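Carpintería de banco I
Apuntes de la unidad 6: tableros de listones encolados canto con canto
Prof. Anselmo Villanueva
Taller Quispe, 8 de octubre de 2025

Compartido 46 veces · 6 comentarios

Estos apuntes completan lo que vimos en el banco. No sustituyen la práctica. Quien faltó a la sesión de encolado debe leerlos antes de tocar las prensas y traer las piezas ya cepilladas.

1. Qué es un tablero encolado

Un tablero de listones se obtiene uniendo varias tablas por sus cantos hasta alcanzar la anchura deseada. Se hace así por dos motivos. Las tablas anchas de una sola pieza son caras y escasas, y además se mueven mucho. Una tabla de arce de gran anchura se abarquilla con los cambios de humedad; las mismas fibras repartidas en varias tablas más estrechas reparten también ese movimiento.

La línea de unión se llama junta. En una junta bien hecha no se ve cola, solo un cambio en el dibujo de la veta. Si se ve una raya oscura, el canto no estaba recto o faltó presión.

2. La madera: el arce

En el curso usamos arce porque es duro, de poro cerrado y de color claro. Admite bien el cepillo si está afilado. Si no lo está, arranca fibra en las zonas donde la veta ondula, y luego no hay lija que lo arregle en un tiempo razonable.

El color del arce va del crema al tostado pálido. Las vetas más oscuras son normales y no se consideran defecto, aunque conviene decidir dónde van a quedar. Antes de encolar se presentan las tablas en seco y se prueban distintas combinaciones. Se marca el orden elegido con un triángulo a lápiz que cruce todas las juntas. El triángulo es obligatorio: en agosto se encolaron dos tableros con una tabla girada y hubo que aserrarlos por la junta.

3. Orientación de las tablas

Hay dos criterios y no siempre coinciden.

El primero es alternar los anillos de testa, una tabla con el corazón hacia arriba y la siguiente con el corazón hacia abajo. El tablero queda más plano en conjunto, con una ligera ondulación.

El segundo es poner todas las caras buenas hacia arriba y que la veta corra en el mismo sentido, para poder cepillar sin cambiar de dirección. En tableros pequeños, como los de este curso, doy preferencia al segundo.

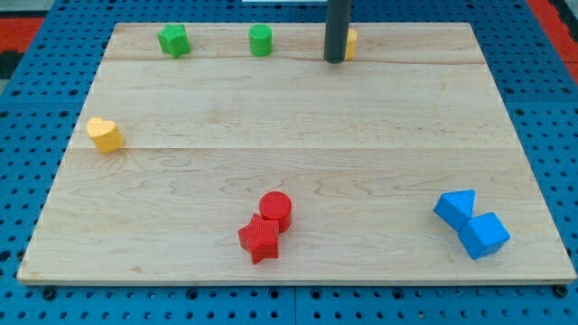 Sobre la longitud de las piezas: cortad las tablas con un sobrante en cada extremo. Para el ejercicio final el tablero terminado mide 900 mm de largo, y el escuadrado de las testas se hace siempre después de encolar y nunca antes.

4. Preparación de los cantos

Se cepillan los cantos de dos en dos. Las tablas contiguas se pliegan como un libro, cara con cara, y se sujetan juntas en el tornillo de banco. Así, si el cepillo se inclina un poco, el error de una tabla compensa el de la otra y el tablero sale plano igualmente.

Comprobación: se apoya una tabla sobre otra, de canto, y se mira a contraluz. No debe pasar luz. Si la de arriba gira sobre el centro, hay barriga y se repasa la zona central. Se admite una separación mínima en el centro, la que cierra una sola prensa con la mano.

5. Encolado

Usamos la cola blanca Drondska y las prensas de barra Prosteck del armario del fondo. Pasos:

— Prensar todo en seco y comprobar que las juntas cierran.
— Extender la cola en un solo canto de cada junta, en película continua.
— Frotar un canto contra otro hasta notar que agarra.
— Colocar las prensas alternando arriba y abajo.
— Apretar desde el centro hacia los extremos.
— Retirar el sobrante con espátula cuando empieza a gomar.

No limpiéis la cola con un trapo mojado. El agua la mete en el poro y la mancha aparece al aplicar el acabado. Las prensas se dejan puestas 16 horas. Quien tenga prisa puede adelantar otra tarea, pero no las prensas.

6. Aplanado y cantos

El tablero se cepilla primero en diagonal y después a favor de la fibra. Se comprueba con dos reglas paralelas, una en cada extremo. Si el tablero baila sobre una superficie plana, se marcan con lápiz las esquinas altas y se rebajan solo esas.

Los cantos vistos se matan con un par de pasadas de lija fina. En las testas hay que cepillar desde los dos lados hacia el centro para no astillar la salida.

7. Acabado

Aceite Firkosmont en capas finas, dejando secar entre una y otra. Las dos caras reciben las mismas capas. Un tablero aceitado por un solo lado se curva, y este es el fallo que más se repite en las entregas.

Para la próxima sesión: traer el tablero encolado, lápiz, escuadra y las dos reglas. La ficha de medidas se entrega aparte, firmada.

6 comentarios · Compartir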